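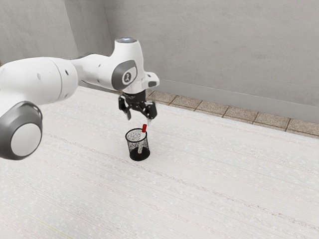

Black mesh pencil cup with one red-capped marker.

Ticket 1802 – Rail pass not showing in the Plavby app
Opened 2026-09-27 by Tuva Hägglund
Status: Resolved

Hello! We're getting ready for a long trip along the coast in November (my sister and I have been dreaming of it for ages) and I bought two passes through Plavby. Mine popped up right away, but hers is nowhere to be found. I've signed out and in again, and I even deleted the app and started over. The hotel in Harkum is booked and the ferry after it too, so I'm getting a little nervous!

Reply from Dörte Dreßler, Traveler Support
Hi Tuva, what a lovely trip to have ahead of you, and I'm sorry this is taking some of the fun out of it. Both passes are paid for – I can see them on the order. Your sister's was issued under the surname Buschmann. Does her Plavby profile use the same one?

Tuva Hägglund
Oh, it doesn't! Buschmann is her married name and she set up her profile years ago. Her passport says Buschmann.

Dörte Dreßler
Then we'll keep the pass as it is and fix the profile. I've changed the name on our side. Please have her wait 30 minutes, then open My Trips and pull down to refresh.

Tuva Hägglund
It's there, seat reservation to Bruradis and all. Thank you so much, we'll wave from the train!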